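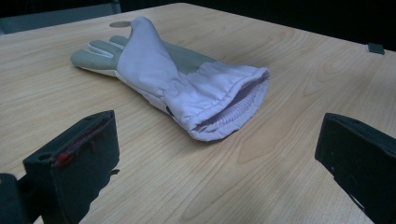
Subject: Re: [handtools] Jaw pads on the Mullow gripper, glove pick missing
Date: December 2025

> We have the same two-jaw Mullow on the bench at Dunstan and it has
> started dropping soft items again. Hard parts are fine. Gloves and
> cloths slide out as soon as the wrist turns. Pads were changed in
> April. I have turned the grip force up twice and it made no
> difference. Is it worth sending the whole head back to Stonham, or
> is there something I should check first?

Don't send it back yet. I had this on ours and it was mostly wear on the jaws, plus one setting.

Take the head off the mount before you do anything else. With it on the bench, close the jaws on a strip of plain paper and pull. Do it at the tips, then at the middle, then at the back. On mine the paper was held tight at the back and came straight out at the tips. The jaws were toeing out under load, so turning the force up only made it worse.

Look along the edge where the top surface meets the inner face. If the coating has gone there you will feel a step with a fingernail. A long-cuffed work glove is a good test piece for this, by the way. The cuff is wide and soft and the wrist is gathered, so you get two very different grips out of one object. Lay it diagonally and pick at the wrist first, then at the cuff hem.

To reset the toe:

Back off both link screws a half turn. Don't take them out – the spacer behind the left one drops into the housing and you will be an hour getting it back.
Put a 4 mm shim between the tips and close at low force.
Nip up the link screws, left then right, then left again.
Pull the shim and repeat the paper test.

After that, run the homing routine and check the closed position. Ours should read 405 and it was reading 8 counts under. I don't know if your firmware shows the same value, the Warnness unit doesn't.

Then put the force back where it was before you started turning it up. With the toe right, soft items need less than you would think. I run around 100 picks on the glove before I sign the head off, turning the wrist each time, and I write down which part of the glove slipped if one does. A slip at the cuff only is usually the pads. A slip at both places means the toe has moved again and the link screws want replacing.

If the paper still pulls out at the tips after two tries at this, then yes, send it to Stonham. Include the closed reading from before and after. They asked me for both and I only had one.

Does anyone have the part number for the later link screws? The sheet that came with mine only lists the old ones.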